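Gemeinde > Familienzentrum Skultar > Protokolle > Oktober

Protokoll der Sitzung des Trägerkreises, Familienzentrum Skultar

Beginn 19:10 Uhr, Ende 20:50 Uhr. Das Protokoll der letzten Sitzung wird ohne Änderung angenommen. TOP 5 (Parkplätze) wird vertagt, die Auskunft vom Bauamt fehlt noch.

TOP 1 Herbstflohmarkt
Der Flohmarkt hat nach Abzug der Standkosten 1.572 Euro erbracht. Davon gehen 379 Euro an die Firma Derkach für die Reparatur der Außentür, die Rechnung liegt vor. Der Rest bleibt bis zum Jahresende auf dem Konto. Beim Kuchenverkauf fehlte zeitweise Wechselgeld, für das Frühjahr wird eine zweite Kasse vorbereitet.

TOP 2 Spielmaterial
Der Bestand für die offene Nachmittagsgruppe wurde gesichtet. Puzzles mit fehlenden Teilen werden aussortiert, ebenso die beiden Holzeisenbahnen mit gebrochenen Kupplungen. Die Bausteine bleiben im Angebot.

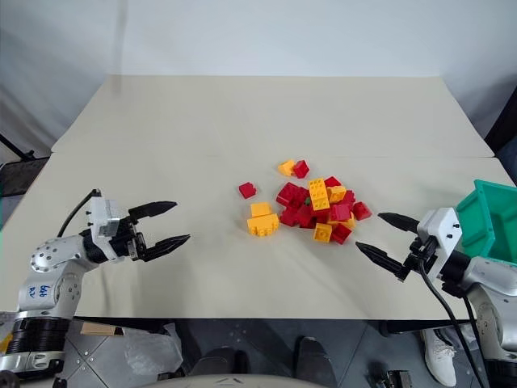
Rote und gelbe Bausteine auf dem Tisch

Die Gruppe wünscht sich zusätzlich Grundplatten. Ein Angebot von Porneo über 219 Euro liegt vor, enthalten sind auch Räder und Fensterteile. Es wird bemängelt, dass die Versandkosten nicht ausgewiesen sind. Beschluss: Anschaffung bis zu diesem Betrag inklusive Versand, einstimmig. Die Bestellung läuft über das Büro.

TOP 3 Raumnutzung
Der Chor möchte den großen Raum künftig eine halbe Stunde früher nutzen. Das überschneidet sich mit dem Aufräumen der Nachmittagsgruppe. Vereinbart wird ein Versuch bis zu den Weihnachtsferien - der Chor stellt die Stühle selbst. Die Schlüsselliste ist nicht aktuell, zwei Schlüssel sind noch keiner Gruppe zugeordnet.

TOP 4 Basteltag im Advent
Angemeldet sind bisher über 60 Kinder, das ist mehr als im Vorjahr. Es wird in zwei Durchgängen gearbeitet, der erste beginnt um 14 Uhr. Kleister und Tonkarton kommen von Lurkeo, Scheren sind vorhanden. 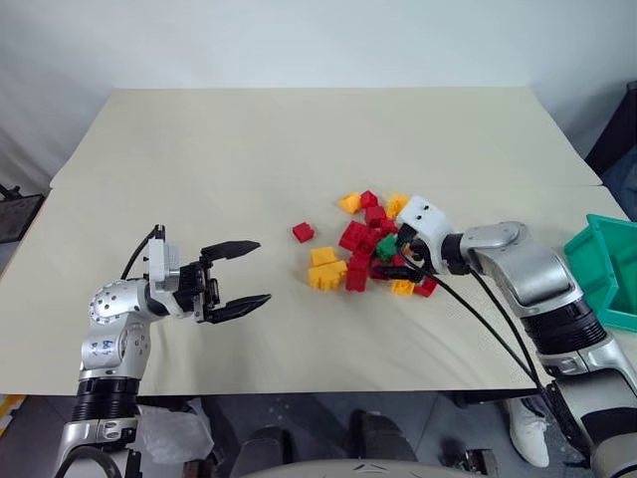 Für den Kleister müssen alle Tische im großen Raum abgedeckt werden, die Platten haben vom letzten Jahr noch Flecken. Folie wurde von mehreren Anwesenden abgelehnt, weil sie rutscht. Genommen wird helles Papier, wie es auf dem Tisch mit den roten, gelben und grünen Bausteinen liegt. Kleine Falten wie dort stören beim Basteln nicht, die Ränder sollen aber mit Kreppband fixiert werden. Zwei Rollen werden mit der nächsten Bürobestellung besorgt.

TOP 6 Verschiedenes
Die Heizung im Flur lässt sich weiterhin nicht regeln - Meldung an die Gemeinde ist erfolgt. Fundsachen werden bis Ende November aufbewahrt. Nächste Sitzung wieder um 19 Uhr im kleinen Raum, die Einladung folgt per E-Mail.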